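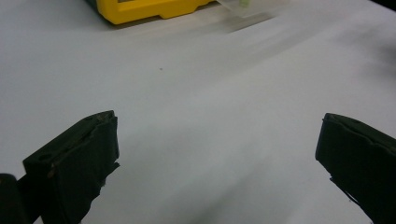 I bought my first parts organizer in February, after spending most of an evening hunting for one tiny screw. My friend Chie Tanabe had been telling me for ages that little drawers would change my life, and I kept telling her I had perfectly good coffee cans. Well, she won! The screws moved out of the cans, and I've been a bit of a drawer bore ever since.

My one rule is to start with a big clear table. Pull a drawer all the way out, set it down in front of you, and deal with that one before you touch the next (I learned this after dumping 6 at once and mixing up every washer I owned).

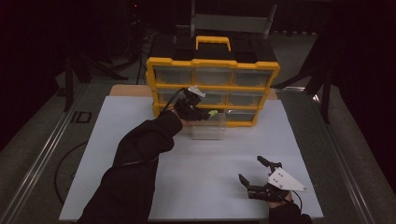
Clear drawers beat solid ones, if you ask me, even when you can only half see what's in there. And get one with a handle on top. Kamol Nakpan, my neighbor in Prelton, carries his out to the garage and back all weekend, and he still swears by paper labels. I gave up on labels after 2 tries. My picture hooks live next to the fuses now, and I like them there.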